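Dirwood opens its doors one afternoon each November, and I went along to see the household goods rooms before they closed at four. The building is at the far end of the Vallik estate, past the tile warehouse, and the signs from the bus stop are poor. I walked past the gate twice.

Visitors sign in, hand over their coats and go up in groups of nine. The first floor is storage. Everything is shelved by what it's kept in – boxes, bags, tins, cases – and the catalogue stands at 3,958 items. I liked the spectacle cases best. There are 306, from hard clamshells with a loud snap to soft pouches with no fastening at all. Our guide passed several round. The old hard ones are heavier than I expected, and a few still have an optician's address inside the lid.

The flat folding sort gets a shelf to itself. It takes up hardly any room in a bag when there's nothing in it, though it needs a bit of care when you put the glasses back.

Downstairs are the worktables, where everyday things are set out together on cloths: crockery, fruit, snacks, drinks. Tea was at the Hegyi end of the corridor, and the queue was long. I skipped it and went back to the tables.

Entry is free. The lift was out of order and there are 16 steps up to the storage floor, so ring ahead if that matters. The 306 bus goes back to town, but the last one leaves early.

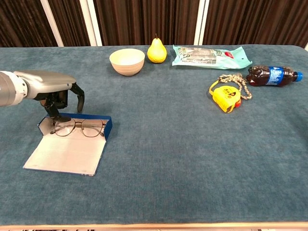 Words and photo: Musyoka Barasa | Numeo
Glasses in a fold-out case on one of the downstairs tables, with a bowl, a yellow pear, a snack packet and a bottle of soda.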